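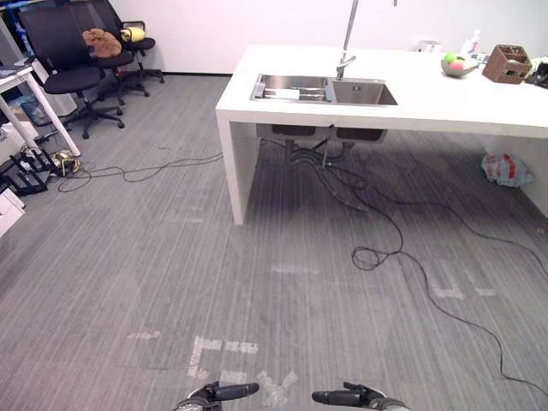
Subtitle timing on the Darnia transfer

The restored version of Darnia came out on disc in December, and I have now been through it twice, once for the film and once with the subtitle track open in an editor. This post covers the second pass. The film is a hand-drawn Stolinov feature, 2,849 cels by the studio's own count for the storm sequence alone, and other people have written enough on the artwork.

The disc carries two English tracks. Track 1 is a full translation credited to Mabli Trevor. Track 2 covers signs and songs only and has no credit. Both were timed to the old theatrical print, and the restoration put back 50 frames at the head of reel three that were missing from that print. At 24 frames per second that is a little over two seconds. The audio was moved to match. Track 1 was moved as well. Track 2 was left where it was, so from the start of reel three every sign and lyric comes up early.

It is easiest to check in the harbor song. The first line should land on the bell. On Track 2 it is on screen while Iglesias is still talking to the ferryman, and it has gone before the singer reaches the end of the phrase. The error is constant through the rest of the film, which points to a missed offset and rules out a frame rate mismatch. A rate mismatch would drift.

I fixed my own copy by adding a delay to everything after the reel change. Most players let you set a subtitle delay, but it applies to the whole file, so you have to switch it on at the reel change and switch it off again if you go back. Editing the file takes less effort in the long run. Select every line from the first sign in reel three to the end, shift by 2,083 milliseconds, save, and check the bell.

Track 1 has problems of a different sort. The minimum gap between lines is 2 frames, fine on paper, but a lot of the short lines run under 1,000 milliseconds. Ylva Lindqvist's character speaks in fragments for most of the second act, and her lines flash past. Whoever did the timing cut each subtitle to the exact length of the speech. I would have let them hang a little where no one else is speaking. The translation itself is good. "Salt-minded" for the grandmother's insult is a fine choice, and the running argument over the boat's name works in English, where the older dub dropped it.

Lorne Cloutier wrote in after my last post to ask if the Flanenis streaming version has the same fault. It doesn't, as far as I can tell. That version uses the theatrical print, without the extra frames, so the old timing still fits. It also has the brown cast that the restoration removed, and mono sound.

I sent the distributor a note with the reel three timecodes on Friday, April 27, 2018 and got an automatic reply. If a replacement disc is offered I will add the details at the top of this post.

Next up is the commentary track with Tormod Wikström, which is in sync.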